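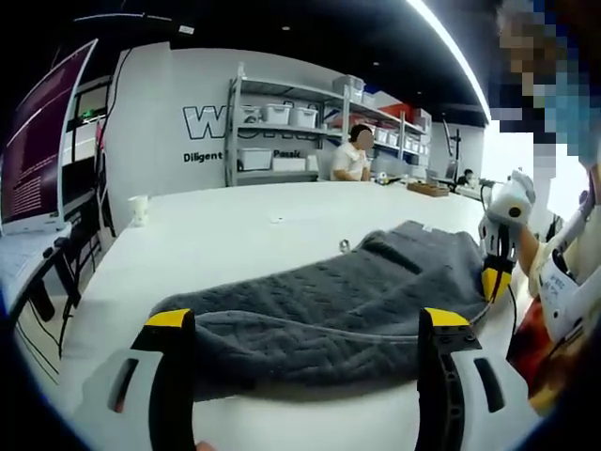
4. Surface Relief and Water Retention in Household Towels

4.1 Relief classes

The Nokville inventory records towels by overall size, fabric mass, edge finish and surface relief. The first three are handled in the preceding section. Relief is treated separately here, as it was the property on which the two coders disagreed most often and the one for which trade descriptions gave the least help. Suppliers use "textured," "sculpted," "jacquard" and "waffle" loosely, and the same product line may carry two of these words on different labels.

We use the word relief for any repeated difference in height across the face of a dry towel that can be followed by eye at arm's length. Four classes were set. Flat towels have an even face, with or without loops. Banded towels carry relief only in one or more strips, most often close to the short ends. Cellular towels carry a closed grid of raised walls and sunken cells. Linear towels carry raised lines that run across the body of the cloth without closing into cells. The linear class is further divided by the course of the line: straight, zigzag, wavy, or combined, where the face carries lines of more than one course. A dark gray towel with a raised woven pattern of zigzag and wavy lines is shown in Figure 4, folded over on itself; under the scheme it is coded as linear, combined.

Of the 1714 towels in the inventory, 101 were coded linear, combined. This is a small share, and the subclass would have been merged with zigzag if the retention results in 4.3 had not differed between them. Coders worked from the cloth and were not given the label text. Where a towel had relief on one face only, the class was taken from that face. Where the faces differed, the face with the greater height was used, and the other was entered in the notes field.

Color was recorded but is not used in the analysis. Dark towels were harder to code under the overhead lights in the Nokville storeroom, and a side lamp was added during July. Towels coded before the lamp was in place were coded again under it. Most changes were from flat to linear, straight, and nearly all concerned low ridges on dark cloth. The second coding is the one used throughout.

4.2 Folds and the reading of relief

Relief height was read with a Prindetti thickness gauge, using the light foot. The reading is taken twice at each point, first on a ridge and then in the adjacent trough, and the difference is entered as the height. The procedure assumes a single layer of cloth lying on a hard surface. It fails on folded cloth in two ways. The lower layer gives under the foot, so both readings rise by an amount that depends on what lies beneath. In addition, ridges in the upper layer may sit over ridges or troughs in the lower one, and the difference then mixes the relief of two layers.

Towels that had been stored folded presented a related problem. A sharp crease flattens loops along its length and can lift the cloth on either side of it, which the gauge reads as a ridge. A rolled edge leaves a broader and softer distortion. In a linear towel such marks are easy to mistake for part of the pattern, particularly where the crease runs nearly parallel to the lines. We therefore allowed each towel to rest flat overnight and placed no reading point within a hand's width of a visible crease. Hems and selvages were excluded on the same rule.

Pattern class was less affected by folding than height was. In a bunched towel such as the one in Figure 4 the course of the lines can still be followed over the surface, and coders shown folded towels in a short side trial assigned the same class as they did when the cloth was laid out, with one exception: banded towels were coded flat whenever the band was turned under. For inventories that need class alone, unfolding may be limited to towels that look flat on the exposed face. For any work involving height, every piece has to be opened.

The direction of the lines relative to the long side of the towel was also noted. This was simple for straight lines. For zigzag lines the direction was taken as that of the line joining successive peaks on the same side, and for wavy lines as the direction of the midline. Combined towels were given two directions where these differed. Direction did not enter the final model, but it is kept in the data file -- a few of the drip observations below are hard to read without it.

4.3 Retention after spinning

Retention was measured on a subset drawn from all classes. Towels were washed without softener at the Hondimico laundry in Farías, in mixed loads made up to a fixed dry mass, and spun at the setting the laundry uses for bed linen. Each towel was weighed on leaving the drum and again after conditioning. Retention is the water mass remaining after the spin divided by the conditioned dry mass. The full series ran to 100 wash cycles per towel, and weighings were made at the start, at the midpoint and at the end.

Fabric mass explains most of the variation between towels, as expected. Heavier towels hold more water, and they also hold slightly more for each unit of their own mass. Once fabric mass is allowed for, the relief classes separate in a consistent order. Flat looped towels retain the most. Banded towels are close to flat towels, with the difference falling within the error of the weighing. Cellular towels retain the least. The linear class lies between, and within it the straight and wavy subclasses cannot be told apart.

Zigzag towels retain less than wavy ones at equal mass. We had expected combined towels to fall between the two, in proportion to the area covered by each type of line. They fall with the wavy towels. A possible reading is that retention in these cloths is governed by the longest unbroken troughs, along which water can move during the spin, and that the corners of a zigzag shorten the loop rows next to them and leave less room for water to be held. The present data do not test this. A direct test would need cloths woven for the purpose, with equal yarn and equal mass and only the course of the line changed.

Relief height fell over the wash series in every class. The fall was steep at first and then slow, and little further loss was seen between the midpoint and the end. Cellular towels lost the most height and also shrank the most, so that cells became smaller and shallower together. Linear towels kept their pattern legible to the last weighing. No towel changed class. Retention fell along with height in the flat looped group but stayed level in the linear group, where shrinkage raised the fabric mass per unit area and appears to have offset the loss.

4.4 Drying on the line

Line drying was observed in a covered yard next to the laundry. Towels were hung by one short side, pegged at the corners and once in the middle, and weighed at fixed intervals until two successive readings agreed. Air temperature and humidity were logged at the height of the line. Wind was not controlled, and this limits what can be said about small differences between classes.

Cellular towels reached constant mass first and flat looped towels last. The order follows retention closely, and much of the apparent advantage of relief in drying is simply that less water is present at the start. When towels are compared from a common water content, the gap between cellular and flat narrows but remains. The gap between linear and flat narrows to a level that we do not regard as secure.

Some dependence on hanging direction was seen. Linear towels hung with their lines running downward collected water at the lower hem earlier than the same towels hung by the long side, and the hem was then the last part to dry. The effect was clear for straight lines and weak for wavy ones. For combined towels it varied from piece to piece. Thick hems made it worse in all classes -- a heavy double-turned hem could extend drying by as much as a change of class did. Hem construction should be reported in future work of this kind, and it is rarely given in supplier sheets.

4.5 Limits of the classification

The scheme was built on household stock in one town and reflects what was sold there. Several known constructions, among them open honeycomb cloths with very deep cells, were present in too few pieces to be analyzed and were placed in the cellular class without further division. Bath mats and kitchen cloths were excluded at intake, although some kitchen cloths would fit the linear class without difficulty.

Height was measured at rest and under a light foot. Relief under the pressure of use, when the cloth is pushed against skin or wrung by hand, may rank the classes differently. Fiber content was taken from the label where one survived and was left blank otherwise, so an effect of fiber on the comparison between subclasses cannot be ruled out. The combined subclass is the most exposed to this, as missing labels were more common there than in any other group. Its results are reported separately in the next section and are left out of the pooled drying model.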